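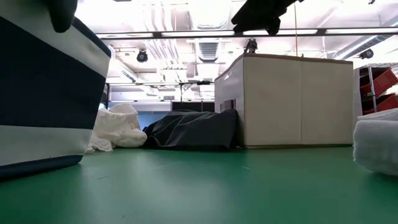

My aunt left me the contents of a unit at Dakdale, and for 60 dollars a month I could go on not looking at it. In June I stopped paying and had everything moved to the old Revholm building, where they let me have a table for three evenings.

The first evening I did the bins. The striped one had come with us from the apartment over the bakery. She kept sheets in it, and later wool, and later nothing she would talk about. The cream one I didn't know. I took out cloth after cloth and made heaps, one to keep and one to give away, and by nine the heaps had run together and I had to start over.

I had expected letters. My aunt wrote to a man in Skudari for most of her life — postcards, mainly, about the weather and the price of fish. What I found was linen. Towels, napkins, a tablecloth with a burn the size of a dime.

On the second evening I got out a cardboard box and decided that whatever fit in it would come home with me.

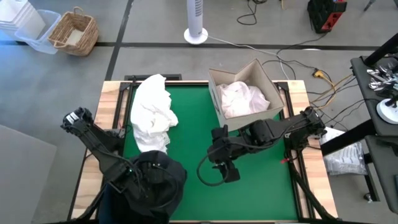
The box, the second evening.

The pink one went in first. I think it was a pillowcase once. I held on to a white one for a long time, put it down on the green, picked it up again and put it down.

A woman from the thrift store on Figueiredo Street called to ask if I had anything for her. I said yes, a good deal, and she asked if it was clean. I said it had been clean when it was put away.

Then I sat on the floor and ate a sandwich. There was still room in the box. I folded the white cloth in four and laid it on top of the pink, and went to look for the tape.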